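Receiving and Shelving Packaged Goods with Imported Labels
Kalura Community Pantry - Stockroom Procedures

Purpose

This page sets out how packaged goods are to be received, checked and placed on the shelf at the Kalura stockroom. It applies to items that arrive in clear film, in mesh, or in a combination of wrapping and printed labels, and in particular to items whose labels are printed wholly or partly in a language other than English. Staff who handle only loose produce should follow the separate produce page.

Before you begin

Clear one end of the receiving table and wipe it down. Have the following within reach: the receiving sheet, a roll of clear tape, blunt-nosed scissors, a marker, plain white stickers and a soft dry cloth. Deliveries from Serrano are normally unloaded before 10 a.m. and should be off the floor by noon.

Step 1. Match the item to the receiving sheet

Find the line for the item on the supplier's packing list and copy the line number onto the receiving sheet. The Kavano spring list runs to 186 lines, of which 172 are stocked at Kalura. The remainder go to the Beltoven branch and should be set on the cart by the side door. If an item cannot be matched, write "unlisted" on a plain sticker, attach it to the outer wrapping and place the item on the query shelf.

Step 2. Look over the wrapping

Turn the item slowly and look at the wrapping on every side. Pay particular attention to the lower edge, where printed labels are often set close together and where film tends to crease. Smooth and brightly colored surfaces throw a strong glare under the ceiling lights, and small marks are easily missed. Tilt the item away from the light before deciding that a surface is clean.
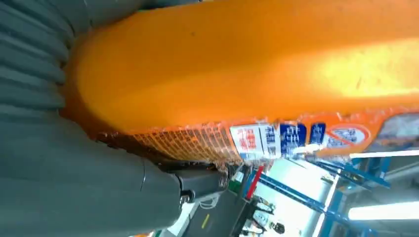 A small scuff or spot on the surface of an item does not by itself require any action. Record it under "Condition" with a short note, such as "one dark mark, upper side," and continue. Do not rub at a mark with a wet cloth, as moisture may lift the ink from labels nearby.

Step 3. Read and record the labels

Labels are to be left where the packer placed them. Do not peel, trim or cover them, even where they overlap or sit sideways.

Where the printing is in Chinese or another language that you do not read, do not guess at the meaning. Copy any numerals exactly as they appear, note the label colors, and refer the item to the language desk. The desk returns most queries in 2 working days. A circle-and-slash symbol generally indicates a prohibition or caution of some kind. Items carrying one are to be held until the accompanying words have been read by someone who knows the language.

An English summary sticker may be added once the desk has replied. Place it on a blank part of the wrapping, well clear of the original printing.

Step 4. Deal with torn or crumpled film

Torn film is common and is treated according to what it was covering.

If the item is food and the film was its only seal, set the item aside for return. It may not be shelved.

If the item is not food, or if a sealed inner pack is intact, flatten the film by hand and hold it down with a short length of clear tape. Tape must not cross a label. Where shreds of film hang below the item, trim them with the blunt-nosed scissors - never pull them, as a tear can run the full length of the wrapping.

Creased film can make print hard to read. Hold it flat with two fingers while reading, and write "partly legible" on the receiving sheet if some of the characters remain unclear.
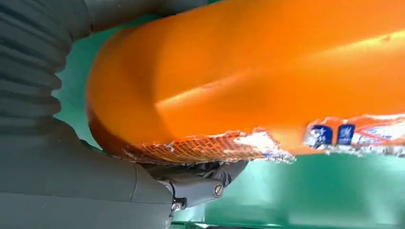
Step 5. Place the item on the shelf

Set the item with its labels facing the aisle wherever its shape permits. Rounded items should go in a shallow tray so that they do not roll, with the heavier end toward the back. A tray may hold up to 20 small items in a single layer. Trays are not to be stacked.

Step 6. Close the sheet

Initial the receiving sheet, file it in the blue folder and return the tape and scissors to the drawer. Items still on the query shelf at closing time are carried over to the next day's sheet under their original line numbers.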